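My Home Office Desk Tips for People Who Write Code All Day

I've been writing Python and a bit of JavaScript from my spare bedroom for a good while now, and half of what keeps me sane has nothing to do with the code. So this is a workshop page of sorts, only my workshop is a keyboard and two monitors.

Put your log files on a diet. I used to run tail on everything and then wonder why my terminal crawled. Now I show the last 80 lines and that's it. If the bug isn't in there I go up to 500, and I've almost never had to go further.

Keep a scratch folder and empty it on Monday. Mine is called junk, and every little test script goes in there. Before I did this I had over 1000 files sitting on my desktop — things like test2_final.py and test2_final_b.py, you know the kind!

Write your error messages like you'll read them at 2 a.m. "Failed" tells you nothing. "Could not open settings file, looked in the home folder" tells you where to go. My buddy Ezequiel Aguirre got me into this when we were both on the Novdale project, and I still thank him for it.

Name variables out loud. If I can't say the name on the phone, I change it. I also stop at 40 lines per function (okay, most of the time) and split it up after that.

Label your cables. A bit of masking tape and a marker will do. I've pulled the plug on my backup drive in the middle of a copy exactly once, and I don't want to talk about it.

Wipe the keyboard down with the computer off. A barely damp cloth for the key tops, a soft paintbrush for the gaps. Never spray straight onto the keys — spray the cloth.

Eat somewhere else. I know, I know, lunch at the desk saves time. But soup and laptops don't mix, and sauce on a space bar is forever. I carry everything to the kitchen table on a tray and let the build run while I'm gone. Rinse the plate before it dries on and you'll be back before the tests finish.

Got a tip of your own? Leave it in the comments and I'll try it out. 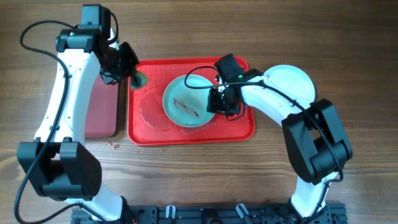
Plate and red tray, still needing a wipe.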